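Dilia Bench Guide > Part 4 > Working safely at the table

4.3 Before you switch the arm on

I wrote this section after my first February with the Dilia kit, when I learned most of these rules by breaking them. Please read it through once before you touch anything, even if you've run arms before (I had, and I still needed it!). It applies to all the tabletop set-ups that use toy kitchen things, and it follows the Bundine house rules, revision 16/10/2026.

1. Find the emergency stop first. Put your hand on it, then look away and find it again. If you have to hunt for it, move it.

2. Check that the stop is pulled out and that you can reach it without leaning over the table. Leaning is how people get bumped.

3. Run your fingers along the arm cables with the power off. They should have enough slack for a full turn of the wrist, and no loop should be able to catch on an oven handle or a pot.

4. Set out the objects. I like a mix of easy and annoying: a bowl, a plate, a squeeze bottle, some fruit, something with holes in it.
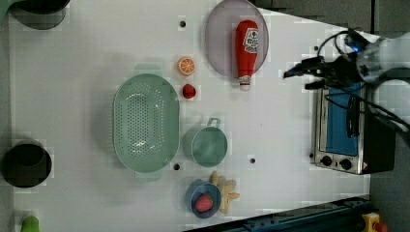
5. Keep real food and real liquids away from the table. Toy food only, please, and that goes for your coffee too. Bottles stay empty and capped, whatever the label says.

6. If your task uses a toaster oven, leave it unplugged. The arm only needs a door to practice on, and I tuck the plug where I can see it from my chair.

NOTE: Small round things roll. If you start a run with a strawberry or an orange near one of the holes in the tabletop, you'll spend your afternoon fishing. Start them well inside a bowl or flat on a plate.

4.4 Speed and reach

7. Set the speed limit to 20 percent for the first run of any new layout. I know it's slow. Do it anyway, and only raise it after a clean run from start to finish.

8. Walk the arm through its furthest points by hand mode before you let it go by itself. Watch the edges of the table especially — anything that sticks out past the edge is something you can snag with a sleeve.

9. Keep bags, cases and tool boxes out of the planned path. If one has to stay on the table, mark it as a no-go zone in the Nasution panel and leave a hand's width around it.

CAUTION: Never reach in to straighten an object while the arm is live. Pause, wait for the "held" message, and then reach. I have ignored this exactly once and my knuckles remember.
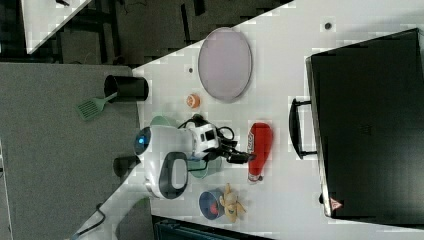
Issue 4, page 37

10. Log every run, the bad ones included. The Drevier log sheet holds up to 400 entries, then it starts a new file and you have to type the table name in again (yes, every time).

11. After 2,000 grips, change the finger pads. Write the count on the tape inside the cabinet door. Ours says 1,884 as I type this, so the new pads are already on my desk.

12. When you're done, park the arm, press the stop, and put the objects back in the tub. Wipe the table with a dry cloth — sprays leave a film and the pads start slipping.

If the arm won't park, see 4.6 before you try anything clever.

Dilia Bench Guide | Questions: ask at the Bundine help desk | © Bundine | Back to top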